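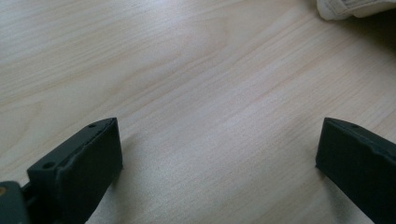 Pale wooden tabletop.

A tabletop is the flat upper part of a table, carried by legs, a frame or a pedestal. Wooden tops are made from solid boards glued edge to edge or from a sheet material faced with veneer. Solid tops move across the grain as humidity changes – they are therefore fixed to the base with slotted brackets or wooden buttons, which let the boards expand and shrink.

Pale tops are usually left clear and finished with oil, hardwax or water-based varnish. Before finishing, the surface is sanded in stages, commonly with 80 and then 100 grit. Finer paper, up to 300, is used between coats of varnish. Oiled tops need a fresh coat from time to time.

See also: Desk; Veneer; Workbench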